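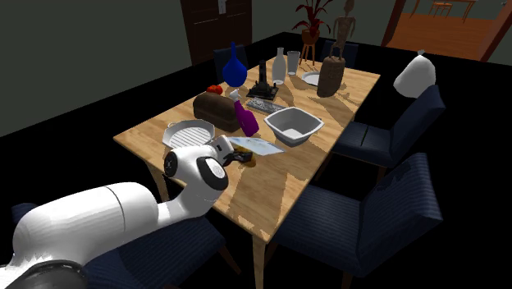

Ehsan Taheri
Program Coordinator, Pavavdale Community Kitchen

Frequently asked questions about knife sharpening and kitchen tool loans

When can I drop off knives?

Saturday mornings from 8 until noon, at the side door on Ludton Street. Ring the bell if the door is shut. We do not take drop-offs on weekdays, and please don't leave knives in the book return next door.

How should I wrap them?

Wrap each blade in newspaper or a dish towel and tape it closed. Write your last name and phone number on the tape. A cardboard box is fine for several knives. Plastic grocery bags are not accepted, even doubled.

What does it cost?

The first 2 knives per household are free each month. After that it is $4 per knife, cash or check. Scissors count as a knife. Cleavers count as one too.

What do you sharpen?

Chef's knives, paring knives, boning knives, slicers, cleavers, and kitchen scissors. We can do bread knives, but only the flat side, and the result is modest. We do not sharpen ceramic blades, garden tools, pocketknives, or anything with a loose handle.

How long does it take?

Most knives are ready the following week. In August we are closed for two weeks and everything runs late. We will call when yours are done. Knives not picked up after 60 days go into the loan collection.

What grit do you use?

We start at 1,000 on a water stone and finish at 2,000. Very dull knives go on a coarser stone first. If you want a different finish or have a single-bevel knife, put a note in with it.

Can you fix a chipped edge?

Small chips, yes. A chip deeper than the width of a pencil lead takes off a lot of steel, so we will call you before doing it. Broken tips can usually be reshaped, and the knife will end up a little shorter.

What else can I borrow?

There are 19 items in the loan collection, including a pasta roller, two canning pots, a food mill, and a large roasting pan. The list is on the wall inside the side door. Loans are for one week. You need a card from the Pavavdale or Nallmont library.

How do I keep an edge longer?

Use a wood or soft plastic board. Wash knives by hand and dry them right away. Don't scrape food off the board with the sharp side; turn the knife over and use the spine. A honing steel helps between sharpenings, but go easy on it.

Do you teach sharpening?

Yes, in the Karimi Room, usually once a season. Bring one knife and an old towel. Stones are provided. Sign up on the sheet by the loan shelf. Students under 16 need an adult with them.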